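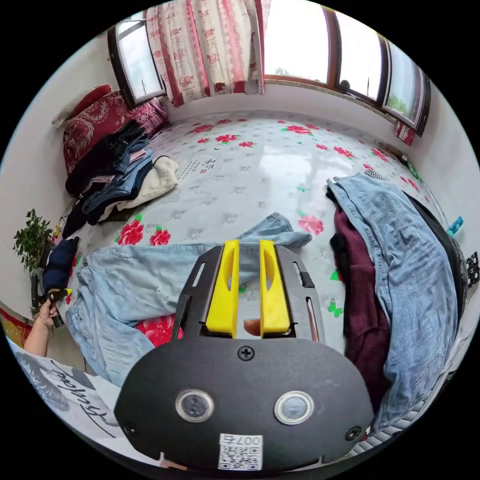 2. Folding on the bed: how I did it

My project was about whether sorting clothes before folding them saves any time, or whether it just feels tidier. I'd already done a week of folding things in whatever order they came out of the basket (section 1), so this part is the sorted method.

I used the bed because it's the only flat surface in my room big enough, and it's at a nice height if you don't mind stooping a bit. It's by the window too, so I did all of it in the daytime, mostly mid-morning in August, when you can tell navy from black without holding things up to your nose! The flowery sheet stayed on. I did wonder about swapping it for a plain one, but light jeans and dark jumpers both show up fine against it, so I left it.

The rules were simple. Jeans got spread out flat one pair at a time in the middle of the bed, legs pulled straight, then folded. Anything waiting its turn went in a heap on the right, and finished things were stacked up by the pillow. I kept the heap mixed on some days (jeans on top of maroon and grey things, all sorts) and sorted it properly on others, so I'd have something to compare.

2.1 What I found

Light blue jeans were the slowest by miles. The distressed ones are the worst, as one leg always bunches up while you're busy with the other, and you end up smoothing the same knee twice. My longest go at a mixed heap took 509 seconds and the best sorted one took 341, which I was really pleased with until I remembered I hadn't timed the sorting. Adding that on cost me another 74 seconds, so the gap shrank quite a lot, but sorted still won.

Jumpers hardly changed between the two methods. They're bulky and they slide, and if you put one on top of the dark jeans it makes the whole stack lean on the pillow. I started putting them in a stack of their own after that.

2.2 Things I'd change

I only had 2 proper timed runs I'd trust, and I know that's thin. I'd also like to try a table, and have someone else do the folding, as I definitely got faster just from practice. The shirts need their own section. I kept leaving them till last and then rushing them, so I haven't put their times in the chart.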